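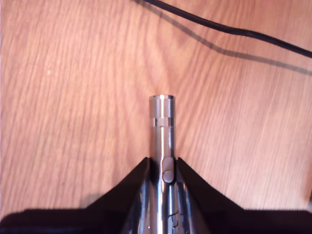
Do you need a force sensor to hold small smooth parts with a two-finger gripper? Most of the time a current limit on the motor will do the job, as long as you set it per part and don't trust the default.

May 21, 2019
Posted to the gripper-users list by the Koninar bench

Hi all,

Picking up this thread again from earlier in May:

> We have the Renura fingers on one arm and the Lavoie pads on
> the other. The pads hold boxes great but anything round and
> shiny rolls on us. Has anyone tried both on metal tubes?
> We're stuck at 30 percent current and scared to go up.

We've tried both now! The V-notch fingers win on tubes, and it isn't close. I ran 40 picks with each, same arm, same table, same slim polished steel cylinder with a button on the side. The notched fingers dropped one. The flat pads dropped 11, and nearly all of those went while the wrist was turning (slow turns were fine, oddly).

We sat at 19 percent current for the notched set, so you may have room to go down — try that before you go up. Watch where the fingers close, too. If your part has a button like ours, grip below it or you'll be pressing it all day.

One gripe: the Jenus controller forgets the limit after a restart, so I set it in the startup script now. Does the newer firmware fix that? I'd love to hear before I flash ours.

Recent on this list
Pad wear on the Lavoie set
Jenus startup script, second try
Cable routing past the wrist
Camera height for shiny parts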